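Oiling a pale timber kitchen table – what do you all use?
Posted Saturday, March 3, 2018 by wattlebench

Hello everyone, long-time reader and I think this is only my second post, so be gentle. We bought a secondhand kitchen table in February from a couple out at Jutdale who were moving into a unit and couldn't take it with them. It's a pale timber, quite a plain thing, 210 cm long, and it seats the whole family with a bit of squeezing at the corners. The couple couldn't remember what it had been finished with. She thought oil, he thought "whatever was in the shed", and they had a cheerful little argument about it in the driveway while we were trying to get it onto the trailer.

My problem is that it has gone dull and thirsty looking at the end where we serve up, and water soaks in now where it used to sit on top. I gave it a good wipe with soapy water and let it dry overnight, and it felt furry under my hand the next morning. My sister-in-law says to varnish it and be done. My neighbour says never varnish a table you eat at. I've been into the hardware shop and come home with nothing, having stood in the aisle for so long that a young fellow asked if I was all right.

So, what do you use, how often, and does it really matter if I get it wrong? I should say we are not careful people. Bowls get plonked, kids do homework on it, and there's usually a colander dripping somewhere.

---

marmalade_shed wrote:

Welcome back! What a nice find, and what a good length too. I'd leave the varnish alone, speaking as someone who spent a whole long weekend getting it off my mum's table. It looks lovely for a few years and then it chips near the edge, moisture gets underneath and you have a white patch that you can't fix without taking the lot back to bare timber. With oil you can fix the one sad corner and go and have a cup of tea.

I've been using the Gunix table oil, the thin one in the flat tin, and I'm very happy with it. Two coats to start with, then one whenever the table tells you. You'll know, it goes a bit chalky looking. Furry is just the grain lifting from the wet, by the way, it's nothing to fret over. A light rub with fine paper, going the same way as the grain, and it'll be smooth as anything.

---

oldglue wrote:

I'll be the one to disagree, as usual. A hardwax oil would suit a family like that far better than plain oil. Plain oil needs doing over and over, and people say they'll keep up with it and then they don't (I include myself). I put Serkelard hardwax on ours, which is 35 years old and has had four kids and any number of dogs at it, and I haven't touched it again apart from a wipe. It does cost more. It also stinks out the kitchen for a couple of days, so pick a weekend when you can have every window open and eat on the verandah.

What I wouldn't do is put anything on until you know what's there already. Drip some water on a spot underneath, and another on top, and compare. If it beads underneath and soaks in on top, then you've got some old finish left in places and it'll take the new stuff unevenly.

---

marmalade_shed wrote:

That's a fair point about testing, oldglue, and I'll give you that one. But I do think "haven't touched it again" is doing a lot of work there. I've seen the hardwax tables in the café down our way and they get a worn track right where people put their elbows, and then you have to sand to blend it in. I'd sooner give ours ten minutes with a rag every few months. I put the radio on and quite enjoy it, to tell you the truth.

---

oldglue wrote:

A café is a café. Mine isn't wiped down with spray thirty times a day. But each to their own, and I'm sure your table is beautiful.

---

tea_and_offcuts wrote:

Could I come in with a question for the both of you? My table is a pale one as well, and I'm frightened of it going orange. My parents oiled theirs every Christmas when I was growing up and by the end it was the colour of a toffee apple. I love my table because it's light. Our kitchen faces south and gets hardly any sun, and the table is the brightest thing in there. I'd hate to lose that.

---

oldglue wrote:

That'll be linseed, most likely. It yellows, there's no getting around it, and it yellows worse in a dark room, oddly enough. If you want to keep it pale, look for one with a touch of white pigment in it. Vasseur make a "raw" one that I've used on a set of shelves and they've stayed close to the colour they were. Try it on the underside first and leave it a good week before you decide, as everything looks too dark for the first few days and people panic.

---

marmalade_shed wrote:

Seconding the raw one for pale timber, look at us agreeing! I'd add that you want to be choosy about knots. They drink up oil differently to the rest, and with a pigmented one you can end up with a milky ring around each if you don't wipe off properly. Go round them with a clean bit of rag at the end.

---

wattlebench wrote:

Oh, this is all so helpful, thank you. I did the water test after tea last night. Beaded nicely underneath, soaked straight in on top at the serving end, and at the far end it did something in between. So oldglue is right and there's old finish on there in patches. I suppose that means sanding the top, doesn't it? I was hoping someone would say it didn't.

I had a proper look at it in the morning light too, which I'm ashamed to say I hadn't done since we brought it home. There's a lot more going on in the timber than I'd thought. You stop seeing a table once it's got the breakfast things on it.

---

oldglue wrote:

It does mean sanding, sorry. It isn't a terrible job on a flat top though. Start with 120 grit, go on to 180, always along the grain, and vacuum in between. Don't lean on any one mark trying to get it out or you'll make a dish in the surface that you'll feel with your forearm for the rest of your days. Allow a full day and don't plan on cooking anything fancy that night.

---

tea_and_offcuts wrote:

I had a go at mine over the weekend with the Vasseur, so I thought I'd report back while it's fresh in my mind. I did the sanding as described (sore shoulders, but fine) and one thin coat, wiped off after fifteen minutes. There were 56 grams of oil gone by my kitchen scales, which I only know because I was worried about running out and having to stop halfway. It's hardly changed colour at all. The knots worried me after what marmalade_shed said, so I went round every one with a cotton bud like a madwoman. There's a little reddish-brown one not far from where the white dish sits that I've grown very fond of, and the grain runs down past it on a slant, with some darker streaks over to the left of it. My husband asked whether I meant to fill the knot in. I certainly did not.

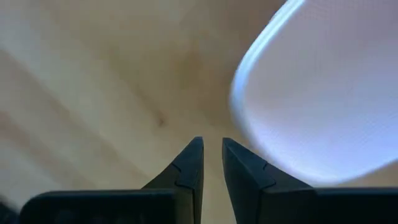 Re: Heat marks and white dishes
Posted by pantry_moth

Hope it's all right to tack this on here, as it's the same sort of table and you all seem to know your stuff. What do you do about hot dishes on an oiled top? We've got heavy white crockery that comes straight out of the oven, and my partner is of the view that a good table should be able to cope. I am of the view that this is what trivets are for. We've been having this discussion, on and off, for longer than I'd like to say.

---

marmalade_shed wrote:

You're right and your partner is wrong, and you may show them this post. Oil won't stop a heat mark. A folded tea towel isn't enough either if the dish is properly hot, as the steam gets trapped underneath and that's what gives you the cloudy ring. Cork is best, or one of those slatted wooden ones that let the air through.

---

oldglue wrote:

I'm going to stick up for the partner a bit. A warm plate does no harm to a hardwax finish that's had time to cure, and by that I mean a few weeks, however dry it feels after a day. Straight from the oven is another matter and I'd use a trivet too. But I've seen people so nervous about their table that they cover it with a plastic cloth, and then what did they buy it for?

If you do get a cloudy mark, leave it alone for a few days before you go at it. Plenty of them fade by themselves. If it's still there after that, a dab of oil on fine steel wool, along the grain, very lightly.

---

pantry_moth wrote:

I'll read both of those out at dinner and we'll each hear the half that suits us. Thank you!

Has anyone had trouble with the unglazed ring on the bottom of a dish scratching? Ours are rough as bags underneath and I've started lifting instead of sliding, but I can't say the same for the rest of the household.

---

tea_and_offcuts wrote:

Yes, all the time. I rubbed the bottoms of mine with wet-and-dry paper under the tap, only a minute or so each, and it took the roughness right off. Rinse them well afterwards. You could stick felt dots on, but they come off in the wash and you find them in the filter.

---

wattlebench wrote:

Popping back in to say the sanding is booked for next weekend, the kids are going to their nan's, and I've got a tin of the Vasseur on the bench. I went with the raw one in the end, sorry oldglue, the smell of the other put me off. I'll do the underside first like I was told. If anyone knows whether I should take the legs off before I start, I'd be glad to hear it before Friday.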